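3.2 Lichtbedingungen am Fensterplatz und ihre Wirkung auf die Wahl des Sammelgefäßes
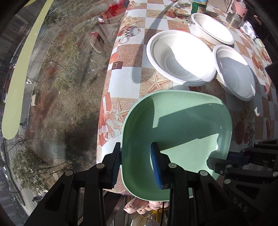 Abb. 4: Hellgrüne Kunststoffwanne und weiße Einwegschalen auf gemusterter Tischdecke am Fenster, direktes Sonnenlicht.

Till Buschmann wandte in der Durchsicht des ersten Entwurfs ein, die Trennung zwischen Sammelgefäß und Einzelgefäß sei für Haushalte künstlich, da dieselbe Wanne je nach Tageszeit zum Spülen, zum Tragen oder als Ablage diene. Dem Einwand wird hier insoweit gefolgt, als die Kategorie nicht am Gefäß selbst, sondern an der jeweiligen Tätigkeit festgemacht wird. Als Sammelgefäß gilt im Folgenden jedes offene Behältnis, in das während eines Abräumvorgangs mindestens zwei weitere Gegenstände gelegt werden. Als Einzelgefäß gilt jedes Behältnis, das selbst abgeräumt wird. Eine Wanne kann demnach innerhalb eines Vormittags die Kategorie wechseln; in der Auswertung wird jeder Vorgang für sich kodiert.

Ausgewertet wurden 186 Abräumvorgänge an Tischen, die unmittelbar an einer Fensterfläche stehen. In 15 Fällen war die Kodierung zwischen den beiden Auswertenden strittig und ließ sich auch nach gemeinsamer Durchsicht nicht klären. Diese Fälle wurden ausgeschlossen, sodass 171 Vorgänge in die Analyse eingingen. Die Vorgänge stammen aus 10 Haushalten der Teilstudie Tonham, die im Juni erhoben wurde. Ein Haushalt verfügte nur über einen Tisch in der Raummitte und wird beim Vergleich der Fensterplätze nicht berücksichtigt; die Angaben dieses Abschnitts beziehen sich auf die verbleibenden neun.

Der Fensterplatz unterscheidet sich von den übrigen Tischplätzen vor allem durch den Kontrast. Bei direkter Einstrahlung entstehen innerhalb eines einzigen Gefäßes Bereiche sehr unterschiedlicher Helligkeit. In der Wanne in Abb. 4 läuft ein breiter, kantiger Schatten über den Innenraum, während Teile des Bodens und der rückwärtigen Wand in der Sonne liegen. Die linke Wand erscheint dadurch tiefgrün, obwohl das Material hellgrün ist. Bei den weißen Einwegschalen verschiebt sich der Effekt: Die besonnten Flächen überstrahlen, die beschatteten wirken grau bis blaugrau. Farbangaben aus Aufnahmen am Fensterplatz sind daher nur mit Vorbehalt zu verwenden. Für die Kodierung wurde durchgängig die Farbangabe aus dem Inventarbogen des Haushalts herangezogen, der bei Tageslicht ohne direkte Sonne ausgefüllt worden war.

Für die Beurteilung des Füllzustands ist der Kontrast folgenreicher als für die Farbe. Kröger unterscheidet in seinem Kodierhandbuch drei Stufen (leer, teilgefüllt, voll) und setzt voraus, dass der Gefäßboden einsehbar ist. An Fensterplätzen ist diese Voraussetzung zeitweise verletzt. Kleine flache Gegenstände, etwa Deckel oder Teelöffel, können an der Schattengrenze übersehen werden, ebenso Restflüssigkeit in hellen Schalen. Die Stufe »leer« wurde deshalb nur vergeben, wenn sowohl der besonnte als auch der beschattete Teil des Bodens eindeutig erkennbar war. Ließ sich nur einer der beiden Bereiche beurteilen, wurde »unbestimmt« kodiert. Glanzlichter auf der Innenwand blieben ohne Einfluss auf die Stufe, sofern der Boden davon nicht betroffen war.

Hinsichtlich der Form wurden drei Merkmale erfasst: Eckenausbildung, Randstärke und Wandverlauf. Wannen mit gerundeten Ecken und dünnem Rand, wie in Abb. 4, bilden im Bestand der untersuchten Haushalte die häufigste Form. Der dünne Rand erlaubt das Fassen mit einer Hand, verlangt bei gefüllter Wanne jedoch in der Regel eine zweite. Gerundete Ecken erleichtern das Auswischen, verringern aber die nutzbare Standfläche. Schalen mit weitem Öffnungsdurchmesser stehen in den Ecken schräg und werden von den Befragten häufig wieder herausgenommen und gestapelt. Dieses Umsetzen wurde als eigener Handlungsschritt gezählt und nicht dem Ablegen zugeschlagen.

Einwegschalen nehmen in der Auswertung eine Sonderstellung ein. Sie werden teils mit dem übrigen Geschirr in die Wanne gelegt, teils unmittelbar entsorgt, teils für eine weitere Verwendung zurückgestellt. In drei Haushalten wurden benutzte und unbenutzte Schalen auf derselben Tischseite abgestellt – eine Zuordnung war dann allein aus der Lage nicht möglich. Stehen die Schalen hinter der Wanne, vom Abräumenden aus gesehen, so wird in den meisten Vorgängen über die Wanne hinweg gegriffen. Stehen sie seitlich, wird die Wanne eher herangezogen. Torben Rathjen hat für den zweiten Fall den Ausdruck »nachgeführtes Gefäß« vorgeschlagen, der hier übernommen wird.

Die Tischdecke wurde ursprünglich nicht als Variable geführt. Im Verlauf der Erhebung fiel auf, dass Wannen auf gedeckten Tischen seltener geschoben und öfter angehoben werden als auf blanken Platten. Ein Grund liegt vermutlich darin, dass sich der Stoff beim Schieben aufwirft; bei beschichteten Decken ist der Unterschied schwächer ausgeprägt. Der Deckentyp wurde für alle Haushalte nacherhoben, konnte aber nicht in jedem Fall rückwirkend einem einzelnen Vorgang zugeordnet werden. Gemusterte Decken erschweren zudem die Bestimmung kleiner Lageänderungen, sofern das Muster keine regelmäßige Teilung aufweist.

Die Lage der Gefäße wurde mit dem Schema Grerkano in der für Tischflächen angepassten Fassung notiert. Das Schema teilt die Fläche in 9 Felder, ausgehend von der Sitzposition der abräumenden Person. Die Fensterseite wird gesondert vermerkt. Für das nachgeführte Gefäß sind Anfangs- und Endfeld einzutragen, Zwischenpositionen entfallen. Abweichend vom Schema wurde ein Gefäß, das auf einer Feldgrenze steht, dem Feld zugewiesen, in dem der größere Teil seines Bodens liegt, und nicht dem Feld des Randmittelpunkts. Bei Wannen mit stark geneigten Wänden führen beide Regeln zu unterschiedlichen Ergebnissen.

Nicht erfasst wurde, ob die Personen den Fensterplatz wegen der Sonne mieden oder aufsuchten. Die Leitfragen enthielten dazu keinen Punkt, und die wenigen spontanen Äußerungen widersprechen einander. In der Teilstudie Drakik, deren Tische überwiegend an Nordfenstern stehen, trat die Kodierung »unbestimmt« beim Füllzustand nur vereinzelt auf. Die Werte beider Teilstudien werden in Abschnitt 3.3 getrennt ausgewiesen.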